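Sustutar Games and Crafts Group -- minutes of the September meeting

Taken down by me, as usual, on the back of the raffle sheet and typed up afterwards, so if I've muddled anything please shout before the next one and I'll put it right.

We got going a bit after 7 pm, once the kettle had been found. There were nine of us plus the baby. Apologies had come in from the Stadov lot, who are stuck with the roadworks again and say they'll try for the next one.

Last month's minutes

Agreed, with one change. I had written that the cupboard key lives on the hook by the door. It lives in the biscuit tin, and has done since spring. Sorry, everyone!

Money

We have 3,442 in the account after paying for the hall. Of that, 462 is set aside for the new shelving and can't be touched, however nicely the card-making table asks. The summer fair brought in 172, a bit down on what we'd hoped, but it did rain for most of the afternoon and the tombola was put up next to the bins. We all agreed to ask for a spot near the gate next year.

There was a longish chat over whether to put subs up. Some of us (me included) felt it had been the same for ages and people wouldn't mind, and others felt that they very much would. We left it as it is until after Christmas.

The games cupboard

This took up most of the evening. The cupboard has reached the point where you open the door and things come out to meet you. We had everything out on the tables in August and put about half of it back, and the rest has been in boxes in the corridor ever since, which the dance class has now mentioned 2 times. Fair enough.

What we decided: anything with pieces missing goes, unless somebody takes it home and makes up the set by next month. The jigsaws are to be kept in bags with the picture cut from the lid, as the boxes have all gone soft at the corners. The Gezer card sets stay because they get used every single week. The big floor draughts went to a vote and stayed by one hand -- I'm fairly sure it was a hand and not somebody reaching for the cake, but it's been counted now.

The hiding game

We then moved on to the little ones' table, which badly needs something new that doesn't have fifty parts. The idea was a hiding and matching game with plastic cups, one colour for each child, and something small to find at the bottom. We talked through colours first. Red and green were ruled out, partly so that it doesn't look like Christmas all year and partly for anyone who can't tell them apart. Pale teal and pink got the most nods.

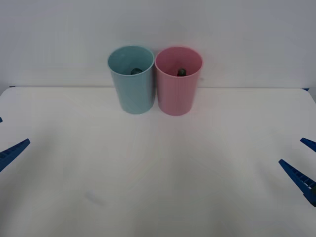 Then there was the question of what goes inside. Small dark things the same in every cup was the favourite, so that there's no squabbling over who got the good one. Someone wanted to use sweets and was talked out of it. It was also pointed out, quite rightly, that anything small is no good for the under-threes, so the game is for the older end of the table only, with a grown-up sitting there the whole time. I've put that in the rules in capitals.

The white tabletop was liked as well, as pale colours look cheerful on it. We'll keep one table clear for the game and move the gluing to the far side of the hall.

Cliltex do plastic cups in packs and will be asked for a price. If it comes out silly we'll look elsewhere. I said I'd write to them this week, and I've set myself a reminder, so no need to chase me (you know who you are).

Shelving

The shelves are still on order. The hall people are happy for us to screw into the back wall but not the side one, which is apparently mostly air. Drills to be brought along once we have a delivery date.

Any other business

The urn drips. We've reported it again.

Could whoever borrowed the long scissors please bring them back -- no questions asked.

The craft table would like old buttons, wool and clean jam jars, with lids if you've got them. No more egg boxes for now, thank you, we have a great many.

We finished at ten to nine and stacked the chairs. Next meeting is in October, same place, same time, and it's my turn to bring the milk.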